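Fitted sheets that stay put on a tall mattress?

bouchra_t
Moved to Braltlow in October and the new mattress is a monster - every fitted sheet I own pops off the corners by 3 a.m. I've tried 2 sets so far. Any ideas?

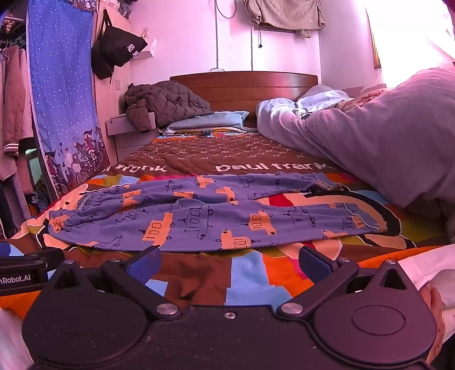
hjalti_lyk
Get sheet straps, the kind that cross underneath. Mine have held for years and they cost next to nothing!

Toft1703
Disagree, sorry. Straps chewed up my elastic. Buy extra deep pockets and measure the mattress first (with the topper on!!).

bouchra_t
Oh no, I never counted the topper. Off to find the tape measure.

hjalti_lyk
Toft, you had them clipped too tight, I bet. Clip the hem and leave the elastic alone.

Toft1703
Nope, clipped the hem. Still shredded.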